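Ruoxi Guo on renting out a pair of hand-held grippers, and what customers get wrong in the first hour

Sunday, July 27, 2025

Ruoxi Guo starts most of her phone calls the same way. She asks the customer what they want the data for, and then she asks them what is on their kitchen counter. The second answer usually tells her more.

Guo runs Bovham, a small service that sends out hand-held gripper sets to people who want to record manipulation work in ordinary rooms and don't want to buy hardware to do it. A customer gets two grippers, one for each hand, with a camera on the tool. They record for a set period, send everything back, and Bovham checks the recordings and returns them sorted by task. She also sells recording hours directly, using people she has trained herself, for labs that would prefer not to handle the equipment at all.

We spoke twice for this piece, once by phone in June and once in person, over a long lunch at her office, which is two rooms above a tile showroom.

Her background is in quality control. She spent several years at Flolico, a packaging firm, checking the work of pick-and-place lines, and she says the job left her with strong opinions about objects that slide.

"On a line you see the same box all day," she says. "If the arm drops it, you find out why and you fix it. In a house there is no same box. Someone has a bracelet on top of a hair tie on top of a receipt. The arm has to decide what the object even is before it can pick it up."

That is why she steers new customers toward small, mixed, untidy things. Most of them arrive with a plan to film cups and blocks. She tells them they can do that for a morning and then they should move on.

"Everybody has cups," she says. "I have seen so many cups."

The rental itself is simple. A set comes in a hard case with chargers, spare finger pads, a cleaning cloth and a printed guide of 13 pages. The standard rental is 60 days. Shorter ones are possible, but she discourages them, and she was blunt about the reason when I asked.

"The first week is garbage," she says. "I don't mean that in a mean way. Your hands don't know the tool yet. You squeeze too early, you come in at a bad angle, you look at the object and forget the camera isn't in your eyes. If you rent for a week, you are paying me for your practice."

I asked her what the tool feels like to someone who has never held one. She put a pair on the table and let me try to pick up a paper clip. It took me a while. The fingers close evenly and there isn't much play in them, but I kept arriving beside the clip instead of over it. Guo watched and ate her noodles.

"Go slower," she said. "Open before you get there. People open when they arrive and they push the thing away."

Opening early is on page two of the guide, and she repeats it on nearly every call. So is resting the forearm. Her recorders work seated whenever the task allows it, and they take a break between batches whether or not they feel tired. She says tired hands show up in the recordings before the person notices anything.

Jewelry came into the program by accident. One of her early customers, a two-person startup called Leka, was working on a sorting system for secondhand shops. They wanted fine chains, clasps and anything that tangles. Guo's recorders tried it on a desk and hated it. The pieces skated around on the hard surface and the small ones ended up on the floor.

"So we went to beds and trays," she says. "A tray keeps it all together. A sheet under it is soft, and if a ring goes over the side it stays where it fell. It also moves a little when you lean on it, and that's good, because the real world moves a little."

She likes patterned bedding for the same job. A plain background makes the objects easy to pick out, and she thinks too many recordings are made against plain backgrounds. Her guide asks customers to use the linens they already own and not to iron anything.

Not every customer agrees. An engineer at Zekus, a company that rented three times last year, told her that flowers and loose jewelry in the same shot made his labeling slower and that he would have liked a gray mat. Guo says he had a point about the labeling. She offered to record half of his next batch on a mat and half on whatever the recorder had at home, and to let him compare.

"He took the deal," she says. "He still complains. He also still rents."

I asked what goes wrong most often. She said it was people tidying up. A recorder finishes a run and, before starting the next one, lines everything up in a neat row. After a few hours the whole set is neat rows. Her fix is to have recorders tip the items out of a cup at the start of each run and leave them however they land.

The second most common problem is choosing the wrong thing to grab. A chain in a clump can't be treated like a bangle. With a bangle you can put one finger through the loop and one outside. With a clump you come straight down, take whatever closes between the pads, lift a little and wait to see what follows. Beaded things are in between. They roll, and a long one will drag its neighbors along.

"We keep the ones where it drags," she says. "A customer asked me to cut those out. I said no, those are the ones you are paying for. He can delete them himself if he wants."

Hair ties and scrunchies are the easy part. Cloth gives, so almost any grip holds. She has new recorders start with those and leave rings until the end of the second day. Rings are the hardest small item in the kit as she sees it, harder than coins, and she admits her own success with them is poor.

There are things she would change about the service. The cases are heavy and cost a lot to ship. The charging lights are hard to read in a bright room. The pads wear, and customers don't notice them wearing, so a rental can go downhill slowly with no single bad day. She now asks for a close photo of both pads every other week. About a third of customers forget, and she calls them.

Turnaround is another complaint. Bovham promises sorted recordings within two weeks of the case arriving back, and this spring she missed that on several orders. She has hired a second checker and says the June orders went out on time. I spoke with one customer who confirmed his had, and one who said hers was three days late but complete.

Privacy comes up on every call, and she has a plain set of rules for it. Recorders cover mail and screens. Family photos come down or get turned around. No one else should be in the room, and if someone walks in, the run is thrown out. Customers who record in their own homes sign off on the footage before it goes anywhere. She says people are relaxed about their living rooms and much less relaxed about bedrooms, which she thinks is reasonable. Nobody is asked to record in one.

The price drew the longest answer of the afternoon. Guo doesn't publish it, and she wouldn't let me print a number, because it depends on the length of the rental and how much sorting is wanted. She did say that a customer who only needs cups on a table would be better off somewhere else.

"I will tell them that," she says. "I'd lose money on the support calls anyway."

The task list has grown to 67 entries. It began with folding and wiping. The newer ones are oddly specific: fishing a key out of a coat pocket, pairing earrings, closing a zip bag with something lumpy inside. Guo writes most of them herself, and a few come from recorders who get bored. She reads every suggestion and turns down the ones that involve pets.

Before I left she had me try the paper clip again. I opened early, came down slowly and got it on the second attempt. She told me to do it with the left hand. I couldn't.

"Everybody's left hand is terrible," she said, and started packing the grippers back into their case. "Put that in. It saves me a phone call."

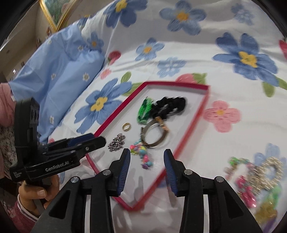
Sorting costume jewelry with a pair of hand-held grippers, tray on a flowered bedsheet.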